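**Kirkegaard wall covering, pattern 824**

Kirkegaard is a heavy paper for living rooms, children's rooms and small offices. We print it to order in our workshop in Hinley, and we send it from our store in Onomville.

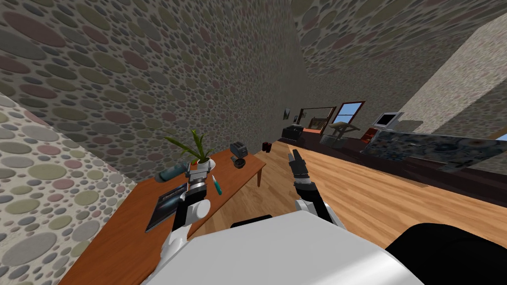 Each roll is packed with a sheet of instructions in English. Please read the sheet before you open the second roll. The paste goes on the wall and the paper is put on dry. If you have a light wooden floor and a wooden desk, we recommend a pattern with quiet colors, so the room does not become too heavy.

**Before you order**

- Measure the width and height of every wall.
- Add 4 inches to each strip for cutting.
- Order all rolls together. The color can change a little between printings.
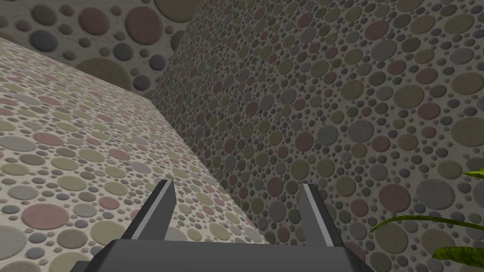 *Open gripper, dark gray with pale inner edges.*

The surface can be wiped with a soft damp cloth. Do not use a brush or strong cleaner. Old paint must be sanded lightly and a new plaster wall must dry fully.
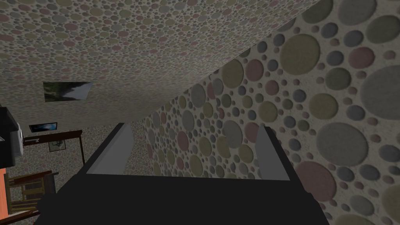

*Textured wall, seen between the two fingers.*

Samples cost 2 dollars and this is returned with your first order. We are closed for stock counting in January. 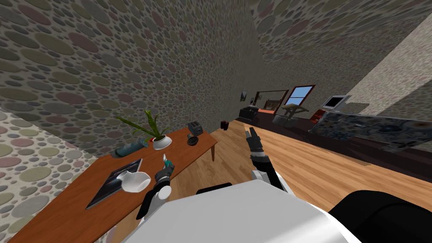

Text: Moron

Returns are accepted for full rolls in closed wrapping. Cut strips we cannot take back.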